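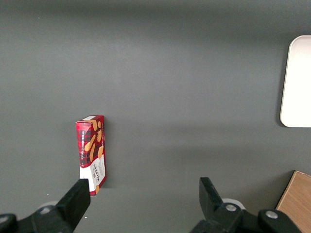

A box of Walkers shortbread.

Home | Animals | Food | How Things Work | Ask Us

What Is Shortbread?

By Hoi-yan Chow

Shortbread is a kind of cookie from Scotland. It is made from flour, butter and sugar, and it has a lot of butter in it. That makes it crumbly. The name has the word "short" in it, but it has nothing to do with size. "Short" is an old baking word for crumbly.

Long pieces of shortbread are called fingers. Shortbread can also be baked in a big circle and cut into triangles. Those are called petticoat tails.

Many shortbread boxes have a tartan pattern. Tartan is made of stripes that cross each other. It began as a pattern for woven cloth in Scotland.

Where should you keep it? Cookies go soft if they take in water from the air. Close the package well and put it in a dry place, away from the stove. A cupboard is good.

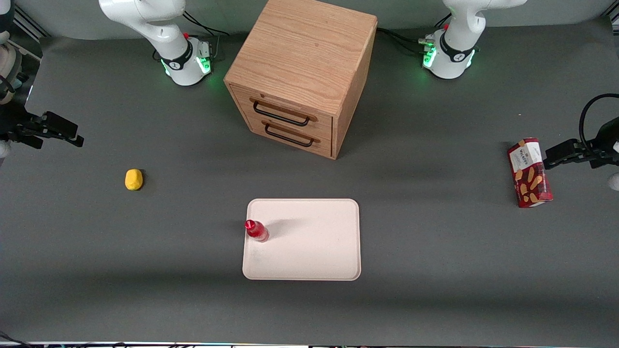
A drawer works too, if it is clean and dry and the box fits lying down. Shut it all the way when you are done — crumbs bring ants. Keep food and craft supplies in different drawers.

Shortbread has milk in it, from the butter, and wheat, from the flour. Ask before you share it with a friend.

More Food Pages
Why Does Bread Rise?
Where Does Butter Come From?
5 Kinds of Oats
What Is Inside a Potato?

This site uses cookies (not the kind you eat). OK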